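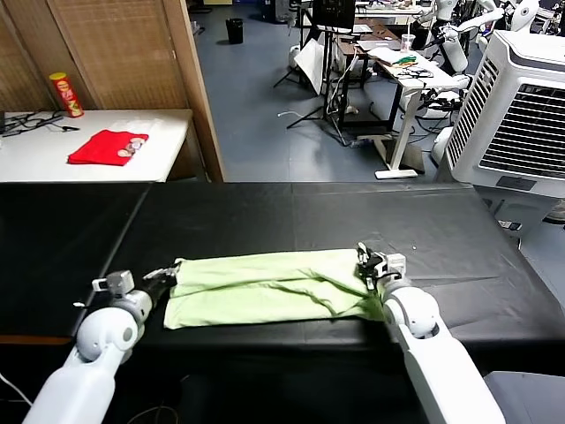

Laundry, week 9

I have now spent 849 dollars and most of August teaching two arms to do a job I have avoided my whole adult life. The build is called Wurov, after a typo in the config file that we never fixed.

The green cloth is the practice piece. Folded the long way it makes a band, with one gripper on each end, and the next fold is where the arguments start. The right hand likes to bunch its end up. I dropped the grip force by 18 percent and it got a little better, then I rewrote the timing and it got worse – so the timing went back to what it was.

Black sheet on the table stays. The green stands out nicely against it, as does every speck of lint in the Hirirard workshop.

Best run so far is around 25 seconds per fold. My mother would have done the whole basket by then and started on the ironing.

Still to do: shorter cables on the right gripper, and a second try at the red cloth.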